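招募参与者：桌面整理与擦洗动作研究（Todthorpe 日常家务工作室）

大家好，我是 Apolline Roussel，在 Todthorpe 负责招募的工作。我学习中文已经很多年，但是写得还不够自然，如果有的句子看起来奇怪，请您谅解，也欢迎写信问我。

我们现在寻找愿意来工作室做桌面家务的人。工作内容很普通：坐或者站在一张方桌旁边，把小东西拿起来，放进托盘，再拿出来，把海绵放到指定的位置，把桌面恢复成开始的样子。这些事情每个人在家里都做过，所以不需要专业的经验。我们需要的是有耐心的人，因为同一个动作要重复很多次，而且每一次都要认真地做。

项目名称叫“Mishra”，由 Bhupendra Chaturvedi 主持。他以前研究餐馆后厨的洗碗和收纳，现在想了解小桌面上的动作：手从哪个方向靠近物品，什么时候放慢，两只手怎样分工，以及一个人做到第二个小时的时候，习惯有没有改变。这个项目从三月开始，会分成几个阶段，现在招募的是第一个阶段。

我们需要谁

年满十八岁，两只手活动正常，手腕和肩膀最近没有受过伤。左手习惯和右手习惯的人都可以报名，左手习惯的人目前比较少，所以我们特别欢迎。视力矫正以后正常就可以，戴眼镜没有问题。

您不需要很会说英语。工作室里可以用中文、法语、英语和印地语交流，任务说明有中文的版本，是 Sarita Yadav 和我一起翻译的。如果您发现翻译里有错误，告诉我们，我们会很感谢。

如果您对清洁用品过敏，请在报名的时候写清楚。我们在桌上使用的海绵都是新的，不加洗涤剂，但是有的人对海绵的材料也有反应。

每次来要做什么

一次的时间是四个小时，中间有两次休息，休息的时间已经包括在里面。到了以后，Poonam Kanaujia 会带您看房间，告诉您洗手间和储物柜在哪里，然后一起读任务卡。任务卡上写的是很短的句子，例如“把海绵放进托盘”“把托盘移到桌子的左边”“两只手一起把桌面收拾干净”。您先练习三十分钟，这个部分也付报酬。练习以后可以决定继续或者不继续，不继续也没有关系，练习的报酬仍然给您。
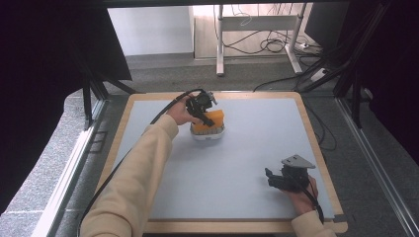 正式开始以后，您按照卡片的顺序做，每做完一张就把物品放回原来的位置。请用您自己舒服的速度。以前有几位参与者觉得应该越快越好，结果到下午就很累，后面的动作也变得不稳定。我们不比较谁快谁慢。如果东西掉了，捡起来，从这张卡片重新开始就好，不用道歉。

桌上的物品会更换。有一些日子主要是厨房用的东西，有一些日子是文具或者叠好的小毛巾。您可以在报名的时候写自己更喜欢哪一种，但是我们不能保证每次都安排得到。

房间里的情况

地面铺了灰色的地毯，走路的时候请慢一点，桌子的附近有电线，不要跨过去，从旁边走。房间比较安静，没有音乐。空调的温度由大家商量，如果您容易冷，可以带一件长袖的衣服，袖口不要太宽，也请不要穿有很长带子的衣服。戒指、手表和手链请先放进储物柜。指甲不要太长，这样拿小的物品会方便。

手机请调成静音，放在柜子里。休息的时候可以自由使用。水和茶放在外面的小房间，也有饼干，是 Prevell 面包店每天早上送来的。请不要把饮料带到桌子旁边。

报酬

每完成一次付1,000元，当天结束以后登记，在同一个月里转到您的账户。交通费另外计算，请保留车票。如果因为我们的原因取消，而您已经到了工作室，我们照样付全部的报酬。如果您临时不能来，请尽量在前一天的下午五点以前告诉我们，这样可以请别的人来。

第一个阶段一共招募30人，每个人至少参加2次。愿意多参加的人可以在第二次结束以后跟 Poonam 说，她会看日程安排。两次之间我们希望有休息的日子，不接受连续两天参加。

关于记录和隐私

工作的过程会录下来，主要是您的手和桌面。开始以前您会收到一份同意书，里面写明资料保存在哪里、谁可以看、保存多长时间。请慢慢地读，不要在很急的时候签字。签了以后也可以改变主意，写信给我们，我们会删除您的资料，已经付的报酬不需要退回。您的名字和联系方式跟录下来的内容分开保管，由 Sarla Awasthi 负责。关于这个部分的问题，最好直接问她，她比我了解得清楚很多。

怎么报名

请给“Mishra 项目招募”写一封邮件，邮件地址在工作室网页的“联系我们”里面。信里请写：

您的姓名和年龄
左手习惯还是右手习惯
可以来的时间，上午还是下午
有没有过敏或者最近的手部伤病
您希望用哪种语言交流

不需要照片，也不需要简历。如果您愿意，可以写一两句话，告诉我们您平时在家里喜欢做哪种家务，不喜欢哪种。这个不影响结果，是 Bhupendra 自己想知道。

收到邮件以后，我一般在几天之内回复。如果过了一个星期还没有消息，请再写一次，也请看一下垃圾邮件的文件夹，因为我们的回信有时候会进到那里。合适的人会收到一个简短的电话，十分钟左右就可以结束，主要是确认时间和回答您的问题。

常常有人问的事情

可以跟朋友一起来吗？可以一起报名，但是房间里一次只安排一位参与者，朋友需要在外面等，或者选择另外的时间。

可以带孩子吗？很抱歉，我们没有照看孩子的地方。

一直要站着吗？不用。有可以调高度的椅子，坐着做和站着做都可以，休息以后也可以换。

做得不好会不会被扣钱？不会。您按照卡片做，完成时间，就付全部的报酬。

工作室在 Imalitz 大楼的二层，入口在停车场那一边，有电梯。门铃上写着 Todthorpe，请按一下，然后等 Poonam 下来开门。上午的场次从九点开始，下午的场次从两点开始，请提前十分钟到。

联系人：Apolline Roussel（报名和时间）
Sarla Awasthi（同意书和个人资料）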